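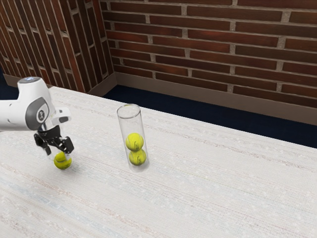 Tennis balls and a clear tube in a computer-rendered setting.

22nd January | By Rochelle Blackwood
2 min read

A hot cup of coffee cools until it matches the room, and it never warms back up on its own. The laws that govern its molecules work equally well in either direction of time. Physicists have argued over that mismatch since the 19th century.

The usual answer is statistical. There are far more ways for energy to be spread out than gathered in one place, so spreading is what we see. 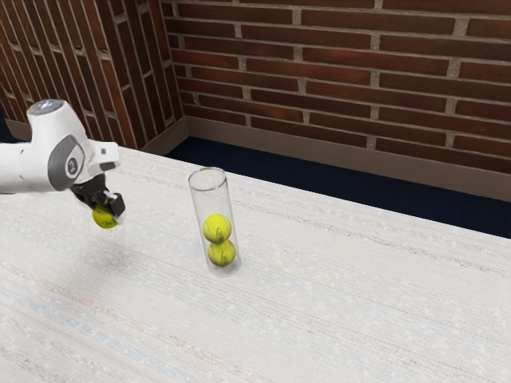

Mio Kudo finds that answer incomplete, saying it only moves the question back to why the early universe started in such an orderly state.

Kudo's notes on the problem, begun in July, now run to 177 pages. Most of them deal with starting conditions. She has no date for finishing.

Contact Grurora | © Grurora | Back to top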